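第四章　曲库整理与专辑信息录入

本章适用于 Vonddale 家庭音乐服务器的网页管理界面。开始之前，请先完成第三章的网络设置，并确认服务器面板上的状态灯已经停止闪烁。第一次导入曲库建议用有线连接，无线连接也能完成，但传输大批无损文件时时间会长得多。

4.1　准备音乐文件

1. 在电脑上新建一个文件夹，命名为“待导入”。文件夹放在本机硬盘上，不要放在同步网盘的目录里。

2. 把要导入的专辑逐张复制进去，一张专辑一个子文件夹。双碟专辑请放在同一个子文件夹下，再分别建“Disc 1”和“Disc 2”。

3. 检查文件格式。服务器支持 FLAC、ALAC、WAV、AIFF、MP3 和 AAC。受版权保护加密的文件可以复制，但导入后无法播放，列表里会显示灰色的锁形标记。

4. 删除子文件夹里与音乐无关的文件，例如抓轨日志、网页快捷方式和压缩包。封面图片可以保留。

注意：文件名中不要使用斜杠、冒号、问号和星号。含有这些字符的文件会被跳过，并记录在“导入报告”中。

说明：WAV 文件多数不带标签。如果您的收藏以 WAV 为主，建议先转换成 FLAC 再导入，音质不受影响，标签也能随文件保存。

4.2　导入曲库

1. 在浏览器中打开管理界面，用管理员账户登录。普通账户看不到“导入”菜单。

2. 点击左侧的“曲库”，再点击“导入”。

3. 选择来源。从电脑上传选“本机文件夹”，从移动硬盘复制选“USB 存储”。

4. 选中“待导入”文件夹，点击“扫描”。扫描只读取标签，不会改动原文件。

5. 扫描结束后，界面分两栏显示：左栏是信息完整的专辑，右栏是缺少艺人名、专辑名或曲序的专辑。

6. 左栏的专辑可以直接点击“全部导入”。右栏的专辑请按 4.3 处理后再导入。

7. 等待进度条走完。导入期间可以照常播放曲库中已有的音乐，但不要重启服务器。

小心：从 USB 存储导入时，请勿在进度条走完之前拔出硬盘。强行拔出可能损坏硬盘上的目录，服务器无法修复这类损坏。

每一批最多导入 538 首曲目，超出部分会自动排到下一批，中间不需要人工操作。如果排队时间过长，可以在“任务”页面把某一批拖到最前面。

4.3　补全专辑信息

右栏中的专辑点开后会出现编辑表。必填项用红点标出，其余各项可以留空，以后再补。

1. 填写“专辑艺人”。这一项决定专辑归在谁的名下。乐队填乐队名，个人专辑填歌手名，合辑统一填“群星”。

2. 填写“曲目艺人”。只有当某首歌的演唱者与专辑艺人不同时才需要填写，例如合唱曲。多位演唱者之间用分号隔开，不要用顿号或“和”字连接。

3. 填写“首发年份”。再版唱片请填最初发行的年份，再版年份填在“版本”一栏。按年代浏览时，系统以首发年份为准。

4. 填写“词曲作者”。词作者与曲作者不同时分开填写；合写的作品把每位作者都列上，顺序按唱片内页。

5. 填写“制作人”。歌手参与制作自己的专辑时，姓名在这里也要再填一次，否则按制作人检索时不会出现。

6. 点击“保存并下一张”。

举例来说，专辑艺人为 Deolinda Cunha，其中一首由她与 Tomás Cordeiro 合唱，那么专辑艺人仍填 Deolinda Cunha，这一首的曲目艺人填“Deolinda Cunha;Tomás Cordeiro”。若这首歌由 Rodrigo Marinho 作曲、Sérgio Lobo 作词，两人分别填入曲作者和词作者两栏。这样在搜索框里输入四人中任何一位的名字，都能找到这首歌。

注意：名字相近的艺人请核对清楚再保存。系统在您输入时会提示已有的名字，按回车即采用第一条提示。输入“Deolinda”后直接按回车，Deolinda Macedo 的歌就可能归到 Deolinda Cunha 名下。误归的曲目可以在“艺人”页面用“移出”功能改回来。

说明：外文名字请保留原有的重音符号。搜索时不分重音，输入 Tomas 也能找到 Tomás，但显示以录入的写法为准。

4.4　翻唱、现场版和重新录制

同一首歌常有好几个版本。服务器用“作品”和“录音”两层来管理：作品指歌曲本身，录音指某一次具体的演唱。

1. 在曲目上点击右键，选择“关联作品”。

2. 输入歌名，从列表中选择对应的作品。列表中没有时，点击“新建作品”。

3. 在“录音类型”中选择录音室、现场、翻唱、混音或重新录制。

4. 现场版可以在备注里写明演出地点。备注会显示在歌名下方，字数上限为 50。

关联之后，打开任意一个版本，点击“其他版本”，就能看到曲库中同一作品的全部录音。这一功能只在曲库内部查找，不会联网搜索。

注意：歌名相同不等于作品相同。乡村、民谣和流行唱片里重名的歌很多，关联前请核对词曲作者。

4.5　古典与传统曲目

古典唱片的信息与流行唱片不同，请在编辑表右上角切换到“古典”模板。切换后，“专辑艺人”变为“主要演奏者”，并多出作曲家、指挥、乐团和乐章四栏。

1. 作曲家填全名，姓氏相同的家族成员尤其要填全。

2. “创作年份”和“录音年份”分开填写。一部 1794 年写成的弦乐四重奏，创作年份填 1794，录音年份填唱片上标注的年份。

3. 乐章按原谱顺序编号，勾选“连续播放”可以避免乐章之间被随机播放打断。

4. 作者不详的传统歌曲，作曲家一栏填“传统”，整理者或改编者填入“改编”一栏。

4.6　封面图片

1. 封面优先读取音乐文件内嵌的图片，其次读取子文件夹中名为 cover 或 folder 的图片。

2. 两者都没有时，在专辑页面点击空白封面，选择“上传”。

3. 支持 JPEG 和 PNG。图片不是正方形时，系统会保持比例，在两侧留边。

4. 一张专辑可以存放多张图片，例如封底和内页。第一张作为封面，拖动缩略图可以改变顺序。

5. 播放列表的封面也用同样的办法设置。

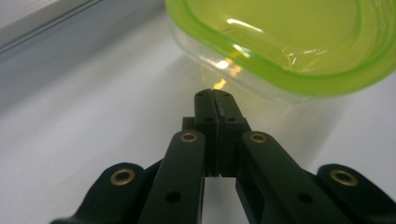

图 4-3　黑色夹持工具与绿盖食品盒

上传之后如果手机端仍显示旧封面，请在手机应用的“设置”中点击“清除图片缓存”，再下拉刷新。缓存清除后，下载到手机上的歌曲不受影响。

4.7　播放列表与自动歌单

手动播放列表由您逐首添加，自动歌单按条件生成，曲库有变化时随之更新。

建立自动歌单的步骤如下：

1. 点击“歌单”，再点击“新建自动歌单”。

2. 选择条件，例如年代、风格、词曲作者或录音类型。条件最多可以设置 16 条。

3. 选择“满足全部”或“满足任一”。

4. 设置排序方式。按“最近未播放”排序适合每周听一轮老歌的用户。

5. 点击“预览”，确认结果后保存。

说明：自动歌单里的曲目不能单独删除。不想听到某一首时，点击歌名右侧的菜单，选择“在此歌单中隐藏”。

4.8　与其他设备配合使用

Kenent 系列书架音箱和 Vostari 无线接收器可以直接出现在播放设备列表中，无须另行配对。Hashemi 功放需要先在功放菜单里打开“网络待机”，否则服务器只能在功放开机时找到它。

多个房间同时播放时，请把所有设备连到同一台路由器。连在不同路由器下的设备可能出现声音先后不一的情况，可在“房间”页面逐个调整延迟。

4.9　备份曲库信息

备份分为两种。“信息备份”只保存标签修改、作品关联、歌单和封面，文件很小；“完整备份”另外包含全部音乐文件。

1. 打开“系统”，选择“备份”。

2. 选择备份类型和保存位置。完整备份需要一块容量不小于曲库的外接硬盘。

3. 点击“开始”。信息备份期间可以播放音乐，完整备份期间播放可能出现停顿。

4. 备份结束后点击“校验”。校验通过的备份旁边会出现对勾。

小心：恢复信息备份会覆盖现有的全部歌单和标签修改。恢复之前请先把当前状态再备份一次。

4.10　常见问题

同一位艺人出现两次。
多半是名字前后有空格，或写法不一致。在“艺人”页面同时选中两个名字，点击“合并”，再选择要保留的写法。

一张专辑被拆成好几张。
检查每首歌的“专辑艺人”是否一致。合唱曲常把两位歌手的名字写进了专辑艺人，改为同一名字后点击“重新归类”。

曲序混乱。
检查编辑表中的“曲序”栏。双碟专辑还需要填写“碟号”，否则两张碟的第一首会排在一起。

导入报告显示“无法读取”。
先在电脑上播放该文件。电脑上也不能播放时，说明文件已损坏，需要重新从唱片抓取。电脑上播放正常时，请记下报告中的错误代码，并在“系统”页面导出日志，一并提交给售后。

歌词不显示。
歌词文件必须与歌曲同名，扩展名为 lrc，并采用 UTF-8 编码。修改后在专辑页面点击“重新读取歌词”。

网络收音机的设置见第五章。

本章修订日期：2026/9/19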